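Minutes of the January meeting, Ostener Teachers' Reading Circle
Sunday, upstairs room at Czarnecka, with me taking notes again

Before anything else, the usual warning. I write these the way I heard them, so if I've put words in your mouth, email me and I'll fix it before they go in the binder.
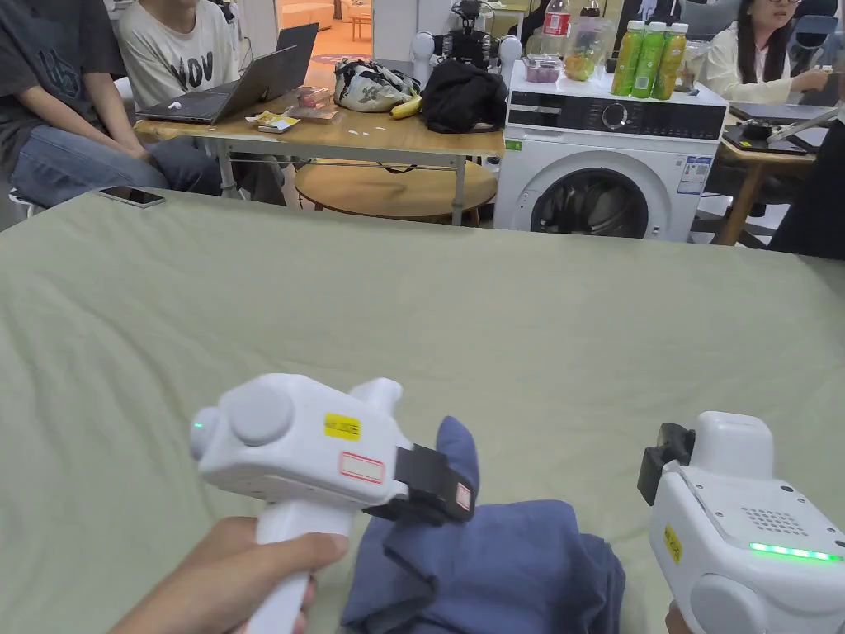

5 min read

Present: most of the regulars, plus two new people from the middle school (welcome!). Wojciech Ziółkowski chaired. Apologies from the Skuvum group, who had their own conference night.

Last month's minutes: approved, with one correction. I'd written that we were dropping reading logs in every grade. We only agreed to drop them in fifth and sixth for now, and the seventh grade people would like that on the record. It's on the record.

Item 1. Reading logs, how it's going

This took up half the evening. I went first and said my kids are reading more at home, or at least talking about it more, but I have no slip of paper to prove it and that makes me nervous when a parent calls. Wojciech asked what the slip ever proved. Fair, I guess (I used to sign my own in the car). One of our new members said her students got really upset when the logs went away, because filling in the chart was the part they were good at. I hadn't thought of that at all and I wrote it down twice.

We went back and forth on what to offer kids like that. We landed on a notebook page they can fill in however they like, never collected, never graded. Fifth grade will try it until spring break and report back.

Item 2. The classroom library order

The grant from the Vastevon fund came through at $577, which is less than we asked for but more than I'd bet on. We can get 20 new titles if we stick to paperbacks. There was a long and pretty cheerful argument about graphic novels. My position is that they fall apart by Thanksgiving because they get read so hard, and we should buy doubles. Others wanted more nonfiction, especially short stuff kids can finish in a sitting. Wojciech will put up a shared list and everybody adds their picks. Please don't add eleven books by the same author. You know who you are and so do I.

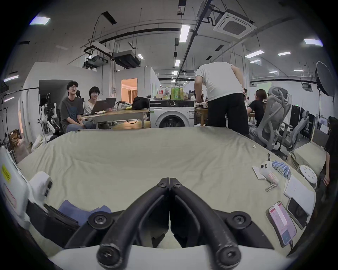 Item 3. Student-led conferences

We've talked about this since fall, and tonight we finally picked a shape for it. The student runs the first part, shows a piece of writing they like and a piece they'd do over, and the teacher mostly keeps quiet. I'm bad at keeping quiet. I tried it with one family before break and jumped in before the poor kid had opened his folder.

A few people worried about students who freeze up. We agreed they can practice with a partner in class first, and they can bring a note card. Somebody asked if the card should have sentence starters on it, and the room split. I said yes, 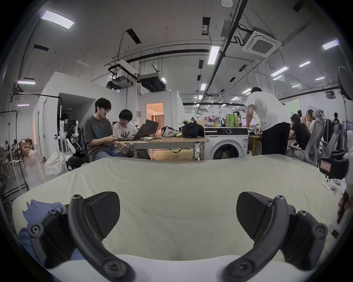
at least for the first round, and then let them toss it. Others felt that starters make every child sound the same, which I've heard happen, so I gave some ground. In the end it's up to each teacher. Bring a sample card if you make one.

Item 4. Anything else

The coffee fund is empty again. The next book is still the one on revision, chapters 2 through 5, and yes, the library has copies.

To do
Wojciech: shared book list
Fifth grade: notebook page trial
Me: email the Skuvum group about a joint meeting, fix last month's minutes

We wrapped up late. Next meeting is same room, same time.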